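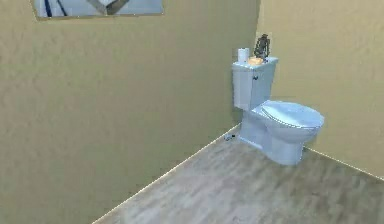 I get asked about buying an older campervan more than anything else on this site, so I've finally put my usual answers in one place. I'm Ruan Makhubela, I've owned two vans and regretted one of them, and I live near Grerncombe where every second driveway seems to have something with a pop-top on it. If you're moving up from a car, the thing you'll notice most is how you start caring about walls. A plain bit of wall is fine in a house, but in a van that same bit of wall wants to be a cupboard.

12 comments

Should I buy a factory conversion or a home-built one?

I'd go factory for a first van, mainly for the paperwork. My Khalaf came with a folder as thick as a loaf and I've used it constantly. There are lovely home builds about (I nearly bought one in June) but ask for photos of the wiring before the panels went on. If the seller hasn't got any, I'd walk away.

How old is too old?

Age bothers me less than storage. A 15-year-old van that lived in a barn can be in better shape than a five-year-old one left under trees. Get down on your knees and look at the sills, then the step, then round the back of the wheel arches. Take a torch and an old coat.

How much should I keep back for repairs?

I'd set aside up to £2000 for the first year. Mine went on tyres, a leisure battery and a skylight seal, and then the fridge packed up on the way home from my sister's. Tyres are the one people forget — plenty of tread, but cracked down the sides from standing still all winter.

Is the Bernow any good?

I like it! It's slow up hills and the handbrake is in a daft place, but the bed is a proper length and parts are easy to find. The Grerel drives much better, more like a big estate car, only you have to fold two seats and move the table before anyone can lie down. Try making the bed on the test drive. Sellers look at you oddly but they do let you.

Do I need a special licence?

It depends on the weight of the van and what's on your licence, so check both before you pay a deposit. The weight is on the plate, usually inside the door or under the bonnet.

Will it fit in a normal car park?

Length is rarely the problem with the smaller ones. Height is. I've got mine written on a sticker by the mirror, with the bike rack added on.

Share this page (41)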